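Ticket: Tour presale queue, fans charged but no tickets shown
Product: Plomier ticketing, fan club presale module
Opened by: Suqin Yu, box office, Bravier Live
Assigned to: Alvar Eklund, Plomier support
Status: Resolved (reporter disagrees, see last entry)

Suqin Yu, 9:14 am
The fan club presale for the Shen spring tour opened at 9:00. We released 1,000 seats for the first night. By 9:06 the seat map said sold out. Our own order list shows 884 orders with one ticket each (the presale is capped at one per member). That leaves 116 seats that are neither sold nor for sale, and my inbox is filling up with people who have a card charge and no ticket. Please look at this now and not after lunch.

Alvar Eklund, 9:31 am
Thanks for the report. High traffic at the start of a presale can slow down the order list. Could you clear your browser cache and reload the page?

Suqin Yu, 9:35 am
I cleared it before I wrote to you. Still 884. I also tried a second computer and my phone. I don't believe this is my browser, given that the people complaining are not using my browser.

Alvar Eklund, 9:52 am
Understood. I can see the queue log now. 2,352 members joined the waiting room, so load was well inside what your plan allows. Payment went through normally. Can you send three order references from fans who were charged?

Suqin Yu, 10:03 am
Sent by secure form. All three paid between 9:02 and 9:04. If load was inside the plan, then your first answer about high traffic wasn't the reason, was it?

Alvar Eklund, 10:40 am
The three orders are in a state called "held, awaiting member check." The system takes the payment, then asks your fan club list if the member number is valid. The list didn't answer in time, so the tickets were never issued. Did anything change on the Ivon side recently? That is where your member list is stored.

Suqin Yu, 10:48 am
Ivon says nothing changed and that every request they got was answered. You say they didn't answer. One of you has a log that's wrong. Also, who decided to take the money before the check?

Alvar Eklund, 11:37 am
I compared both logs. Ivon answered every request it received. Our side sends member checks in batches of 100 and the second batch was split badly, so part of it never left our server. The order of payment and check is a setting from January, when the module was updated. I've switched it back for your account.

Suqin Yu, 11:41 am
We were not told about any setting in January. I have the update notes open. They talk about a new look for the waiting room and that's all.
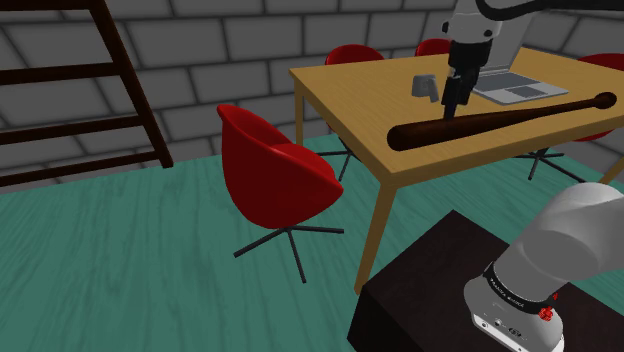
Attachment 1: indoor room, rendered, gray block wall and teal-green floor

Alvar Eklund, 12:20 pm
I've passed your comment on the notes to the product team. The held orders have been run again by hand. Please check your list.

Suqin Yu, 12:34 pm
1,000 orders. I picked ten at random and the tickets open. I'd still like to know why the seat map and the order list can disagree without anyone getting a warning.

Alvar Eklund, 12:45 pm
A warning for that case has been requested. I'm marking this as resolved.

Suqin Yu, 12:51 pm
"Requested" isn't fixed. The general sale uses the same module. Please leave this open until I've seen a test run with the member check turned on, and send me the result in writing.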